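Unit 4 Handout: Keeping Paper Records at Home and in a Small Office
Instructor: Niall Pollock
Read before the September session. Bring one folder of your own papers.

1. What counts as a record

A record is any paper you might need to show someone later. A lease is a record. So is a receipt for a furnace repair, a vaccination card, or a letter from a school. A sale flyer is not a record, and neither is an envelope unless the postmark matters.

For this course we sort records into two groups.

Active: you expect to use it within the next year. Bills, current insurance, this year's tax papers.
Inactive: you are keeping it only in case a question comes up. Closed accounts, old leases, past tax returns.

Permanent papers such as birth certificates and deeds are kept apart from both groups. We cover those in Unit 6.

2. The first sort

Do the first sort fast. Pick up each sheet once, decide which pile it belongs to, and put it down. Do not read letters all the way through. Anything you can't place in a few seconds goes in a pile marked "Later."

A box of mixed household papers holds 600 sheets if it is packed tight. Most students get through 100 sheets in the first sitting and then slow down. Stop when you slow down. Mistakes made late in a sort are hard to find afterward.

Staples stay in during the first sort. Paper clips come off, as they catch on other sheets and carry them into the wrong pile. 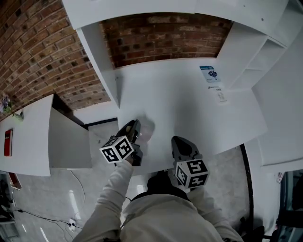

3. Naming folders

Use the name you would say out loud. If you call it "the car," the folder says Car. It does not say Vehicle or Transportation. Start with the broad word and add a second word only when the folder gets too thick to close.

Car
Car - Insurance
Car - Repairs

Dates go at the end of the label, year first. Do not use "Misc." A folder with that name will be the thickest one in the drawer by spring.

4. Worked case: the Leckie papers

The Leckie family ran a small upholstery shop in Trasthorpe and kept business and household papers together. When the shop closed, their daughter had 400 sheets to go through and no list of what was there.

She made two mistakes that are worth looking at. First, she sorted by date before she sorted by subject. This put grocery receipts next to supplier invoices, and she had to do the whole job over. Second, she threw out the bank statements before checking them against the invoices, and two payments could not be traced.

What she did well was write a one-page index and tape it inside the lid of the box - folder names on the left, years on the right. Her brother was able to find the lease without calling her.

5. How long to keep things

Rules differ by state and by type of record. Look them up each time. Write the discard year on the folder in pencil when you file it. Shred anything with an account number, a signature, or a date of birth.

For next time

Sort the folder you brought and write a one-page index for it. Be ready to explain two labels you changed along the way. Late work is accepted up to the start of Unit 5.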